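## Seasoning a Carbon Steel Pan Without Losing Your Mind

Scrub off the factory wax first. Hot water, dish soap, steel wool, and more patience than the label suggests. Mine was a 10-inch Ellton, and the wax held on like a bad tenant.

Dry the pan over a low burner, then rub in a teaspoon of grapeseed oil. Now wipe it all off, as if you had put it there by mistake. The film that stays behind is plenty. Leave more and you get a sticky brown varnish, which I achieved twice in November. 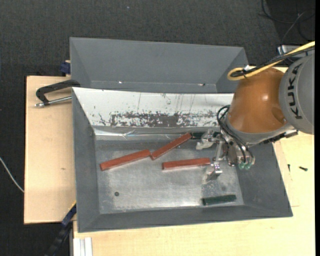

Heat the oven to 450 and put the pan in upside down for an hour. Open a window. Let it cool in the oven, then go again until the surface turns dark and even, or until you stop caring about even. I stopped at 2 coats.

For the first week, fry things that come with their own grease. Skip tomatoes. Ryota Murakami made shakshuka in his on day one and has been back at the steel wool ever since.

Wash by hand, dry at once, and hide it from houseguests.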